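Apr 10, 2023

# Packing for Plekstead

My name is Santeri Kallio and I am moving from a rented room in Sallham to a smaller one in Plekstead, 18 kilometres along the same railway line. I like to read other people's moving pages, so now I make my own. The page is one picture long for the moment. The notes under it follow the order in which I packed, and I will put more pictures when the new room looks like a room.

I began with the books, as everyone does, and I made the boxes too heavy, also as everyone does. My neighbour Aarne Suominen lifted one and put it down again without a word. After that I took half of the books out and filled the space with jumpers. The books went first to the hall, then under the window, and at last to the hall again. 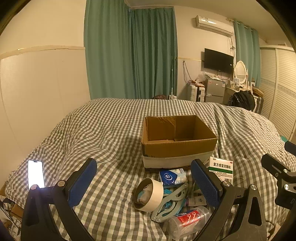
**Small things.** I find them much more difficult than furniture. A chair is a chair and goes in the van, but a small thing must first be given a family. I tried to sort by room, and this does not work when you have only one room. Then I tried to sort by size, and finally by when I will need the thing again. The tissues, the wide roll of tape and the green folding hanger are in the family "first evening", and they belong in the open box on the bed, together with the tube and the clear plastic container with the red label. I use the bed as a packing table because it saves my back, and the checked cloth does not mind.

**Clothes.** Seven bags, and one of them is for the charity shop beside the station. I have kept my winter coat outside the bags, for April in Sallham can still be cold in the morning. The folding hangers I bought for a trip last August and I recommend them to anybody with a narrow wardrobe. In the new room there is only a rail behind the door.

**Kitchen.** I own two pans, four plates and a kettle. Each plate is wrapped in a page of the free newspaper, and I lost an evening to reading the pages. The spices travel in a shoe box, standing up, with a tea towel pushed in beside them. Please do not lay down a pot of paprika, even if the lid seems good.

**Papers.** One folder from Andent, the agency for the old room, and one from Manninen, who let the new one. The deposit is 500 pounds and the first rent is 458. I keep both folders in my rucksack and not in any box, as I have once spent a whole weekend looking for a contract that was lying under the bath mats.

**Labels.** I write on two sides of the box and never on the top, for the top disappears when you put another box on it. I write the room, then the family, then one thing which is inside. "Bedroom, first evening, tissues" is enough for me to find it in the dark.

**Still to do:**

- take down the curtain and wash it
- give the plant to Aarne, with the saucer
- read the electricity meter and write the number in the Andent folder
- buy one more roll of tape
- ask Manninen where the key for the bicycle shed is

The van comes in the morning and must be back before six. If you have moved to Plekstead yourself and know where it can stop near the market street without a fine, please write to me by the contact page.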